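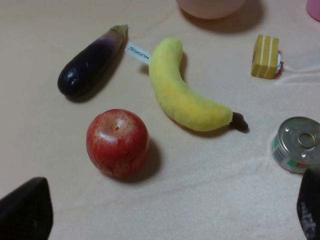 Wrist camera view with the Bandgate gripper fitted, before the first pick.

Gripper Comparison Cell - Pre-Run Safety and Inspection Checklist
Site: Dromport, bench cell
Arm controller: Troststead
Grippers under comparison: Bandgate two-finger, Costigan two-finger
Inspected by: Lauri Mäkelä
Date: November 14, 2025
Revision: replaces the June version

Mark each line OK, FIX or N/A. A FIX line has to be closed or signed over before the arm is enabled above teach speed. Comments go under the line they belong to. Leave earlier comments in place.

Section A. Power, stops and guarding

A1. Emergency stop on the pendant cuts arm motion. OK
A2. Emergency stop on the bench cuts arm motion. OK
Comment: Button works but the collar is stiff to reset. Part is on order. Does not affect the stop function.
A3. Both stops leave the gripper holding, not opening. FIX, closed
Comment: The Bandgate held position. The Costigan opened on the first try. The output was set to release on fault in the Troststead gripper profile. Changed to hold and tested again from both buttons. Anyone loading an old profile needs to check this line again, as the setting travels with the profile.
A4. Gate switch stops automatic mode. OK
A5. Floor tape visible on all open sides. OK
Comment: Corner by the cable tray is starting to lift. Pressed down for now.
A6. Speed limit in the controller matches the card on the cell. OK
A7. Restart after a stop needs a deliberate reset at the pendant. OK

Section B. Arm and tool flange

B1. Flange bolts torqued and paint-marked. OK
B2. Tool weight and center of mass entered for the gripper that is fitted. FIX, closed
Comment: Costigan values were still loaded with the Bandgate on the arm. The arm drifted a little in hand-guide mode, and that is how we caught it. Please do B2 at every swap, even a short one.
B3. Cable loop at the wrist clears the elbow through the full move. OK
B4. No play at the wrist by hand. OK
B5. Previous fault log read and cleared. OK
Comment: One gripper timeout in the log, same one that was reported at the last swap. No new entries.

Section C. Gripper, Bandgate

C1. Fingers free of cracks, chips and loose screws. OK
C2. Fingers open and close evenly. OK
C3. Force limit set to 35 N or lower. OK
Comment: Set at the limit for the can and lower for everything else. The eggplant has a glossy surface and will tempt people to turn the force up. Try moving the grasp closer to the wide end first.
C4. Fingertip clearance above the table at lowest pick height is at least 4 mm. OK
Comment: Measured over the cloth, not over the bare bench. See E1.
C5. Cycle counter recorded. OK, 363
Comment: Pad inspection is due at 1,000. The same interval is used for both grippers so the wear photos can be compared.
C6. Connector seated and latched. OK

Section D. Gripper, Costigan

D1. Fingers free of cracks, chips and loose screws. OK
D2. Fingers open and close evenly. FIX, open
Comment: Left finger lags slightly on opening when the gripper starts from fully closed. Goes away after a few strokes. Could be grease. I don't want grip timing from this unit written down as a result until it has been looked at.
D3. Force limit set to 35 N or lower. OK
D4. Fingertip clearance at lowest pick height. OK
D5. Cycle counter recorded. N/A
Comment: Counter does not survive a power cycle on this firmware. Using the controller log for now.
D6. Connector seated and latched. OK
Comment: The latch is on the side facing the arm and is hard to see. Feel for the click.

Section E. Table and work area

E1. Table covering flat and secured. FIX, signed over
Comment: Beige cloth has shallow folds in the near half and on the right, including the stretch between the apple and the can. Not high enough to reach the fingertips at the C4 height, but a finger pushing sideways could gather the cloth and drag the items along with it. Smooth it by hand before each run and clip the edges. Signed over for teach speed only.
E2. No cords, tools or loose material inside the reach of the arm. FIX, closed
Comment: Thin white cord was lying loose on the cloth on the right side, near the yellow striped block. It is close to the color of the cloth and easy to miss on the camera view, so walk up and look at the table as well. Removed before the first enable.
E3. Items spaced so that the open fingers fit around the target without touching the next item. OK, with comment
Comment: Good room around the apple. The eggplant and banana are close at the top, with the banana's white tag in the gap between them. Approach the eggplant from lower down on the body.
E4. No item hidden behind another. FIX, closed
Comment: Small red and white item was partly behind the yellow block. Moved out into the open.
E5. All items fully inside the marked pick area. FIX, closed
Comment: Can was too far to the right and the round pale pink item was too far up. Both ran off the camera view. Moved in toward the middle and re-checked from the home position.

Section F. Test items

F1. Items clean and undamaged. OK
F2. No sharp edges that could cut a pad or a hand. OK, with comment
Comment: The can stands with the silver lid and ring pull facing up. Leave the ring flat. Do not grasp the can by the ring with either gripper - it is not part of this test, and an opened can would be a cut hazard. If the lid gets dented, take the can out of use.
F3. Loose tags and threads noted. OK, with comment
Comment: Plush banana has a white fabric tag reading HUGKIS at the upper end. A finger can close on the tag and lift the banana by it. Record that as a tag grasp and do not count it as a pick for either gripper. I would sooner keep the tag on than cut it off, as soft goods with tags are what we get asked about.
F4. Small parts check. OK
Comment: Apple stem is tiny. Look at it after any drop. If it is missing, find it before the arm moves again.
F5. Same item set used for both grippers. OK
Comment: Lay out from the printed placement sheet after each swap. Last time the sets were mixed between benches and we had to throw out a morning of runs.

Section G. Camera

G1. Lens clean. OK
G2. Mount tight, no movement by hand. OK
G3. Both fingertips visible in the lower corners with the gripper open. OK
Comment: Good with the Bandgate. With the Costigan the mount has to go to its other hole pattern. Write down which one was used, because a run recorded in the wrong position looks fine until you compare them side by side.
G4. Lighting even, no glare that hides an edge. OK, with comment
Comment: Light is from above and shadows fall to the lower right. The apple shadow is the darkest. There are white highlights on the eggplant and the apple. The Troststead edge finder took the apple shadow for part of the apple on two picks in dry run, and the grasp point moved toward the shadow both times. Not a safety matter at teach speed. At run speed it could put a finger down on the fruit, so keep the force stop active.
G5. Image delay checked against the pendant clock. OK

Section H. People

H1. Everyone at the cell has signed the sheet on the gate. OK
H2. One person holds the pendant for the whole run. OK
H3. Nobody reaches in to straighten an item without a stop first. OK
Comment: Please keep to this. Nudging an item back into place between picks is the most common slip in this cell, and it also spoils the comparison.
H4. Safety glasses on for can picks. OK

Open at sign-off

D2, Costigan left finger lag. Owner: Lauri Mäkelä. No timing data from this gripper until closed.
E1, cloth folds. Clips requested from stores. Teach speed only until fitted.
A2, stiff reset collar. Swap when the part arrives.

Release: Bandgate cleared for teach speed. Costigan cleared for fit check and hand-guide only. Run speed not released for either gripper.

Signed: Lauri Mäkelä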